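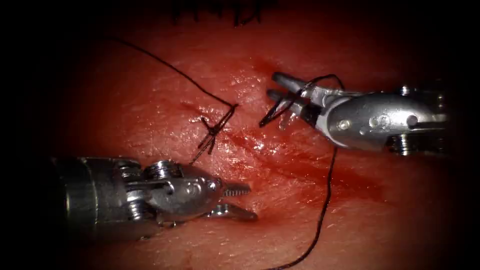

Two-handed suturing along an incision, the task our perception and planning software is built around.

Software Engineer, Surgical Autonomy (Perception and Planning)
Spanos Robotics, Hoklow office
Posted Jul 20, 2018

Thread is wonderful, maddening stuff. It bends, it loops over itself, it slips behind a tool and comes out somewhere else, and on a shiny red background full of white glints it can vanish for a few pixels at a time. We write software that has to know where the thread is anyway — and then decide what two instruments should do next. If that sounds like a good way to spend your week, please read on!

We are a small group inside Spanos working on Tovar, our planning and control stack for robotic suturing. Tovar takes in camera video and joint readings, keeps a running estimate of the tissue, the tools and the suture, and plans short motions for both arms. Its sister project, Dredon, is the labeling and replay tool we use to look at every run afterward. Dredon currently holds 2,221 recorded stitches, and we want someone who will enjoy digging through them.

What you would work on

Most of your first year would go into suture tracking. Our current tracker fits a curve to the thread in each image and does well on a clean background. It does less well when a strand crosses the incision and its own shadow runs beside it, or when a loop is wrapped around a pair of jaws. We have ideas about this and we'd love to hear yours.

You would also share the work on the knot planner. Right now it picks from a library of motions and adjusts them to the scene. We'd like it to replan partway through a throw when the tail ends up in the wrong place, without the two arms getting in each other's way.

And there is tooling, always. Dredon needs a faster timeline view, better search (try finding every run where the left grasper was open and waiting) and a regression report that people will want to read in the morning.

What we're looking for

Solid C++ and Python, and at least 2 years of writing code that other people had to run. You should be comfortable with camera geometry and with either tracking or motion planning. Knowing both is great, but plenty of us started with one and picked up the other here.

Experience with real-time control is a plus. So is having worked with anything soft: cable, cloth, rope, tissue. You don't need a medical background. You do need to be fine with looking at blood and open tissue on a monitor for a good part of the day.

How we work

Every change to the planner goes through 132 replay tests before it gets near an arm. Code review is friendly and thorough. Engineers run their own experiments, so you'll be in the lab as well as at your desk.

The job is full time and on site, with a relocation allowance of up to $2,000. We'd like you to start by February, earlier if you can.

To apply, send a resume and a short note about something you built that had to work with messy sensor data to Uriel Camacho, who leads the perception group. Code samples are welcome, and so are questions before you apply.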